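Stainless grades and tea stains: what the numbers on the flatware spec mean 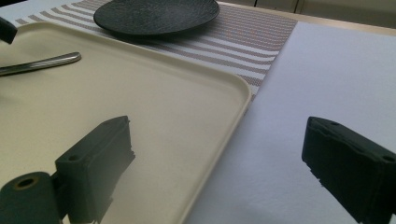

A stainless steel handle on a cream plastic tray.

Several member kitchens have asked why flatware bought in the spring order is showing brown specks along the edges, while the older stock in the same drawers is clean. The short answer is that the two lots are different grades of steel. The longer answer takes in the wash water, the detergent dose and the way the pieces are dried, and it is worth going through before anyone sends a case back.

Stainless steel is iron with enough chromium in it to form a thin oxide film on the surface. The film is what resists rust. If it is scratched, it forms again on contact with air, provided the surface is clean. Flatware is usually sold by two figures separated by a slash. The first is the percentage of chromium and the second is the percentage of nickel. The common grades are 18/10, 18/8 and 18/0. The last has no meaningful nickel content. It costs less, takes a magnet, and is more easily pitted by salt and chlorine.

The older stock at Geddes and Fleltstead is 18/10. The spring order, placed through Nornevier, was filled with 18/0 after the first choice went on back order. The substitution was noted on the packing slip but did not make it into the receiving log. Both kitchens put the new pieces into the same bins as the old ones, so they are now mixed. A magnet will sort them. Hold it to the handle, not the blade, when testing knives. Knife blades are normally made of a hardenable steel that is magnetic whatever the grade of the rest of the set.

Two kinds of mark are being reported, and they need different handling.

The first is a film or spot that sits on top of the metal. It may be white, rainbow-colored or light brown. White spots are minerals left behind by hard water. The rainbow tint is a slight thickening of the oxide film caused by heat, and it has no effect on use. Light brown film is most often tannin from tea or coffee, or iron carried in from somewhere else, such as a worn rack with its coating gone or a steel wool fragment left in the sink. All of these come off with a soak in a mild acid cleaner followed by a full rinse.

The second is a pit. A pit is a small hole in the metal where the oxide film has failed and has not been able to form again. It looks like a dark point, sometimes with a brown ring. The ring can be cleaned off but the hole stays, and food residue will collect in it. Pitted pieces should be pulled from service. Polishing by hand does not remove a pit of any depth.

Chloride is the usual cause. It comes from table salt, from bleach, and from some sanitizers when they are mixed too strong. Time matters as much as strength. A fork with salted egg on it that is washed within the hour will normally come to no harm. The same fork left in a bus tub overnight may not. Foil-lined or aluminum presoak pans are a separate matter. They are used on silver plate to lift tarnish and have no benefit for stainless.

At Mutulden, which received part of the same 18/0 lot, no pitting has been reported. The grade is the same and the dishwasher is the same model. The difference is in the procedure. Mutulden presoaks in plain warm water with a neutral detergent and limits the soak to 7 minutes. Geddes was using a chlorinated presoak with no time limit, and pieces from the late service were often left in it until the morning crew came on. Geddes has since changed over. The existing pits will remain, but the number of new ones should fall.

Procedure for all sites, pending the next revision of the handling sheet:

Scrape and rinse flatware as soon as it comes back. Do not let it stand in salted or acidic food.

Presoak in neutral detergent only. No bleach, and no chlorinated powder sold for cups and mugs.

Load baskets loosely, with forks and spoons mixed so that they do not nest. Nested spoons keep detergent between them and come out with marks in the bowl. Knives go in their own basket, blades up or down according to your site's safety rule.

Check the final rinse. High-temperature machines need the rinse temperature given on the data plate. Low-temperature machines use a chemical sanitizer, often chlorine, and the strength should be read with a test strip at the start of each shift. A reading above the range on the label does not make the flatware any cleaner and does shorten its life.

Unload and dry promptly. Flatware left in a closed machine after the cycle sits in warm, humid air that carries whatever chlorine remains. Open the door. If pieces are still damp when they go into storage, spread them out first.

Store in plastic or coated trays where possible. Bare carbon steel shelving sheds rust onto anything damp, and the spots are then blamed on the flatware.

A word on drying aids. Rinse additive lowers the surface tension of the water so that it runs off in a sheet. Too little leaves spots. Too much leaves a bluish film that is often taken for a fault in the metal. Most dispensers are adjustable. Change the setting by one step, run 4 full loads, and look at the result before changing it again. Hard-water sites should have the softener checked before touching the dispenser at all - a dry brine tank looks the same from the dish area as a low additive dose.

On replacement: the supplier will not take back 18/0 pieces that have been in service, as the grade was stated on the slip. Unopened cases can be exchanged for 18/8 at the difference in price. Geddes has 2 unopened cases and Fleltstead has none. Sites that want to make the exchange should mark the cases and leave them on the receiving shelf for the Tuesday truck.

Future orders will carry the grade on the order line along with the words "no substitution." Receiving staff are asked to compare the grade on the carton with the grade on the order and to log any difference before the carton is opened. If the carton gives no grade, test one teaspoon with a magnet. A strong pull means 18/0. A weak pull near a bend can occur in 18/8 and 18/10, from cold working during forming, and is not grounds for refusing the case.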